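Setting up your Skivell fan screening kit

Welcome aboard! Everything you need for a proper episode night is in the box, so let's get the projector talking to the Prornik speaker bar.

1. Stand the projector 126 cm from the screen and turn it on. Wait for the blue light to settle.

2. Hold PAIR on the speaker bar until it chimes (it's a lovely chime, you'll know it).

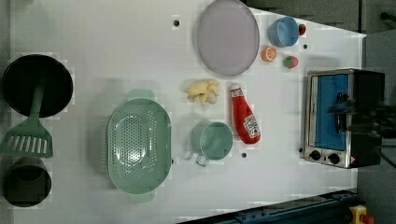

3. Open Library and choose Episode Order. Pick Broadcast or Story. For a long-running space series we love Story, and the difference in colour and mood between seasons really comes through!

Note: The library holds up to 1000 episodes. Specials are filed under the season they follow.

4. Set the interval timer. It starts at 48 minutes, and you can go up to 90 for feature-length finales.

Caution: Don't cover the vents while the lamp is on.

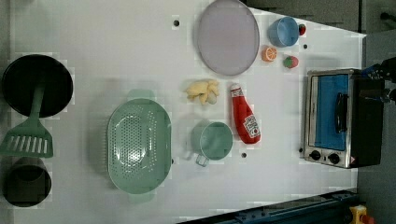 5. Press Curtain. The lights dim, the theme plays and you're off!

Subtitles out of step? Go to Sound, then Nudge, and tap left or right until they match.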